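Celteton bench notebook
26 September 2018

Chore trials, cloth work

Back on towels. The shelf-stocking job for Urkuteck is waiting on parts, so the arm was free and I used it for the question we keep putting off, namely whether it can do any useful part of a laundry pile yet. Shop rags count too. We go through a lot of them, and folding and sorting them is the dullest job in the building.

The task as written on the whiteboard: take one piece of cloth off a mixed pile, by an edge or a corner, and put it on the clear side of the table without dragging anything else along. No folding. Folding comes later if it comes at all.

Ran 43 attempts. Counted a pick as good only if one piece came up and stayed in the grip until the drop. 16 were good by that rule. Most of the rest were either two layers taken at once or the tips closing on nothing. A few times the cloth came up and slid out on the way over, which I put down to grip force set too low. I had it low on purpose after the last round, when we pulled threads.

Lighting was the overhead panels only. The desk lamp gave shadows in the folds that the edge finder took for hems, so I left it off. 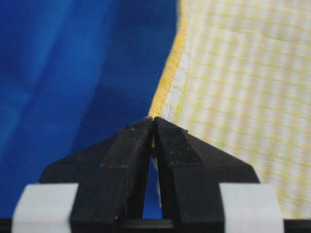
Page last changed: 26 September 2018, 17:40

The spot where a checkered cloth meets blue fabric is about the best case we have. The hem is a stronger yellow than the rest and has a narrow white stripe next to it, so the edge finder has plenty to go on. With the tips nearly closed at that line, the camera still gives a usable view on both sides of the fingers. The fabric behind is soft in focus but the color change is clear enough.

Two things to look after on the hardware. The right finger has a small notch on the edge of the pad, a bit below the tip. I don't know when it got there. If it starts catching loops in terry cloth we will lose the slide-under move, so it needs a file or a new finger. Also wipe the tips before each run – there is a fleck of something dark on the left one.

Blue on blue is still bad. When a fold lies over the same fabric, the finder can't tell a crease from an edge, and it goes for the crease nearly every time. Pinching a crease does lift the cloth, but from the middle, and it then hangs in a bundle that is no use for folding. Depth data might help. The Lukoševičius paper on towel edges has a method for this, but it wants a second view from the side and we have one camera at the wrist.

Time per pick was 29 seconds, mostly planning. A person does it in one or two. For rags overnight that would not matter much, since the table only has to be clear by morning. For a house I think it would matter, and so would the misses, because someone has to stand there and fix them.

My answer for now: it can take a cloth with a clear hem off a pile if someone is nearby. I would not call that doing the laundry. The Likudeo people want a yes or no for their kitchen and linen study in December and I am inclined to say no to linen, maybe to wiping counters.

To do:
Raise grip force one step and repeat on the checkered cloth only.
Replace or dress the right finger.
Try opening the tips wider on approach, then closing late.
Ask about a second camera mount.
Save the failed picks to the shared drive under cloth, with the reason for each. The folder has 412 clips in it already and hardly any are labeled.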